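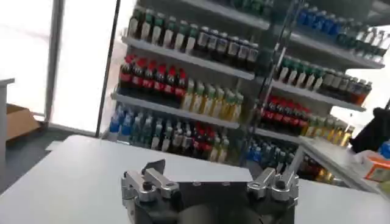

The open gripper over the white table, bottle shelves behind, as the wrist camera sees it.

Search this site Enter keyword Go

Collecting Demonstrations: Frequently Asked Questions
By Shanthi Saha, Nanbridge data group
Updated in May
Print this page | E-mail this page

These questions come from new operators and from the partner teams who receive our recordings. If your question is missing, please write to me or to Tùng Cù. We add new answers when we have time, so the order is a little mixed.

What do you mean by one "episode"?

One episode is one complete try of one task, from the moment the operator presses the start pedal to the moment he or she presses it again. For the shelf task, it means the arm begins above the table with the fingers open, takes the requested bottle, puts it on the table and goes back up with the fingers open again. If you stop in the middle, it is still an episode, but you must mark it as incomplete.

How many episodes do you need for the shelf task?

The target for this round is 4,000 good episodes. We divide them over 119 written instructions, for example "take a bottle with a red cap from the middle shelf". The instructions do not have equal shares. The easy ones receive fewer episodes and the ones where the model is still weak receive more. Solène Boyer changes the shares after each training run.

Why is there a camera on the wrist, when there are already cameras on the stand?

From the stand, the arm often hides the bottle in the last part of the movement. The wrist camera stays close to the fingers and moves with them. Its picture is often tilted and sometimes blurred, and the labels cannot always be read. We keep these pictures. The model will meet the same kind of picture when it works alone, so please do not delete an episode only for blur.

Should I close the blinds when the window is too bright?

No. Leave the blinds as they are when you arrive. In our first round we had all the blinds closed, and the model trained on it was lost when the sun came in. Now we want morning light, afternoon light and the ceiling lamps. Write the light condition in the session form with the words from the list (bright window, cloudy, lamps only).

May I move the bottles between episodes?

Yes, and you must do it. After every 12 episodes, change the places of at least two rows. Keep the same drinks together in one row, as in a real shop. The session form has a field for the new order. Josiane Coste prefers a short note in your own words to an empty field.

Do I have to clear the other things from the room?

Only the table surface must be clear at the start of a shelf episode. Boxes on the floor and things on the side counter can stay. A shop has such things too, and a model which has seen only a perfect room is not very useful to us. Please keep people away from the space between the arm and the shelves.

I dropped a bottle. Is the episode lost?

It is not lost. Mark it "drop" and continue to record until the arm is again above the table. We use these episodes in a separate set for teaching the model to notice a failure. Do not try to pick the bottle up from the floor with the arm — use your hand, after the red button is pressed.

How fast should I move?

Move at the speed at which you can be smooth. New operators often go fast to the shelf and then make many small corrections near the bottle. The model copies the corrections also. Lionel Maillard, who trains our operators, asks for 23 practice episodes before your first recorded session. These are not kept.

Can I take a bottle in a different way from my colleague?

Yes, if it is one of the grips in the operator guide. You can hold the bottle at the neck or at the body. Please stay with one grip for the full block of episodes and write it in the form. When the two grips are mixed without a note, the checking takes much longer.

Who looks at the recordings?

Every episode is played once by a second person, never by the operator who made it. He or she confirms the instruction, the result and the start and end points. After this the episode goes to the Arkar store, where the training team can take it.

My recording did not appear in Arkar. What should I do?

First look if the session form is saved. An episode without a form waits in the local folder and is not sent. If the form is saved and you still see nothing the next morning, send the session number to Tùng Cù. Please do not record the session again before he answers.

Can our team receive the raw data?

Teams in the Stullon project can ask for it through Josiane Coste. Tell her which instructions you need and if you want the wrist camera, the stand cameras or both — the full set is heavy and the transfer is slow.

Print this page | E-mail this page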